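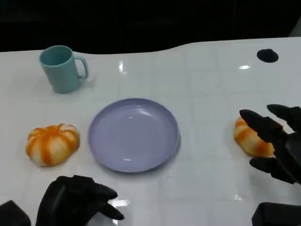

Our project started with an argument over how a table should be set when the person eating at it doesn't see very well. One of us has a grandmother who kept knocking over a white cup on a white counter, and once we began talking about it we couldn't stop! Does color help people find a dish faster? Does the shape of the thing next to it matter? We decided to build small place settings out of ordinary plastic dishes and a few decorations and try them out on our classmates. The layout we ended up liking best has a teal mug at the upper left, an empty lavender plate in the middle and a little striped pumpkin, orange and cream, sitting just to the left of the plate. On a glossy white tabletop those colors really stand out, and the shine turned out to be a bigger topic than any of us had planned for.

## What we wanted to find out

1. Which dish colors are easiest to pick out on a white table with blurred vision?
2. Does a small decoration near the plate help people find it, or does it get in the way?
3. How much trouble does glare cause?

We called the project Murkance, which began as a silly name for the blurry goggles and then stuck to everything, including the folder and the poster.

## Materials

- Plastic plates and mugs in lavender, teal, white and pale yellow, all from the Wellura discount rack
- Toy pumpkins left over from an October display
- A white table with a glossy top
- Swim goggles with two layers of matte tape over the lenses (these are the Murkance goggles)
- A stopwatch
- Score sheets

We wanted plastic so that nothing would break if somebody reached too far, and we were glad of that by the second afternoon.

## How we did it

We had 34 classmates take part. Each person sat at the table with eyes closed while we put out a setting. On "go" they opened their eyes behind the goggles and touched the plate first, then the mug. We wrote down the time for each touch and whether they bumped anything on the way. After every setting they also gave it a comfort score from 1 to 5, with 5 meaning "I could eat dinner like this."

We ended with 402 usable touches. Some were thrown out when the stopwatch person (we took turns, and we all did it at least once) pressed too late or when somebody peeked early.

The order of the settings was mixed up for each person. We should have made a proper chart for this before we began, but the first few orders were just pulled from a hat, and one of those slips got lost under the table until cleanup.

## What happened

The white dishes were the slowest, as we expected. What surprised us was how close the other colors were to each other. Teal was the fastest mug, and people talked about it the most: several said they could find it before they knew what it was. Lavender did well as a plate, though it is pale. We think the raised rim helped, along with the shadow it makes along one side. Pale yellow was better than white but got low comfort scores.

The pumpkins split the room! With one close to the plate on the left, most people found the plate sooner, and a few said they used the orange as a kind of landmark. With a second one over on the right, there were more bumps, mostly from right-handed people reaching across. We loved how the stripes looked, but two decorations was too many for this table.

Glare was the part we'd study next. The overhead lights left bright spots on the tabletop, and through the goggles a bright spot can look like a small white saucer. More than one person reached out and tapped a reflection. We tried a matte placemat from Urkolen at the end of the last session and it seemed to calm things down a lot, but too few people tested it for us to put it in the results.

## Problems and changes

The goggles blur everything evenly, and real vision loss comes in many forms, so our times say something about contrast and not much about any particular condition. Our classmates are also young and quick. We'd like to repeat the test with older adults at the Wihongi center, using no goggles at all, with a lamp off to the side and the placemat included from the start. We'd also keep the lavender plate and the teal mug together, and try a darker tray under both of them.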